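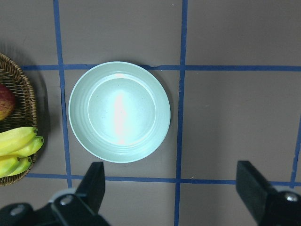

Halfdan Thygesen lays out tables for a living. His bench at Jokthorpe is used for tableware and portioning work, and he has marked tabletops for the Plorkden kitchens and two smaller sites. We met on a Friday to talk about surfaces, tape and bowls.

The tabletop is brown and matte, divided into rectangular cells with blue tape. Thygesen specifies the color pair himself.

"Brown under blue has enough contrast that you can read a line from any side," he said. "Gray under blue was harder in the afternoon. Gloss was worse."

He lays the tape by hand from pencil marks. The nominal cell on the Jokthorpe drawing is 283 mm on the short side and 406 mm on the long side. Asked about tolerance, he was brief.

"Tape stretches. If you pull it tight it creeps back overnight and the line wavers. I accept a small waver. I don't accept a lifted end."

Each cell has a reference on the layout sheet, lettered front to back and numbered across. A bowl is assigned to a cell and the sheet records that cell only. He does not mark bowl centers.

"We tried center marks. People spent time on the mark and forgot the bowl. Inside the lines is good enough for a place setting." 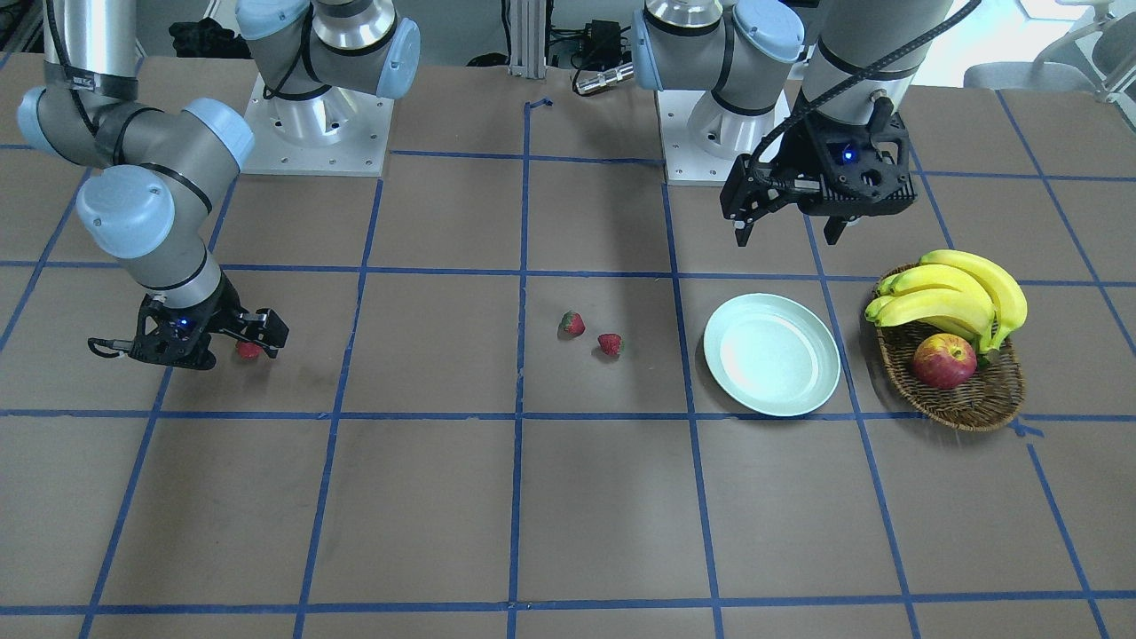
Food is handled against the same sheet. Strawberries are a regular item, and Thygesen rates them as the most awkward of the small fruit: uneven taper, soft skin, a different weight every time. Villads Overgaard, who keeps the stock records, would prefer grapes.

"A grape is a grape," Overgaard said. "With strawberries I write down size and ripeness, and ripeness is an opinion."

The bowls get less argument. Both men favor a wide rim and a flat inner base. Pale green was chosen from the Satier list, item 834, over a white that Overgaard found hard to pick out under the lights. The green still throws a glare from the base when the lamp is directly overhead.

"Move the lamp or live with it," Thygesen said. "We live with it."

Tape is replaced after 168 hours of table use, or sooner if an end lifts. The old adhesive comes off with warm water and a plastic scraper. Bjarnason supplies the rolls. Thygesen has asked them for a narrower width and is waiting on a sample.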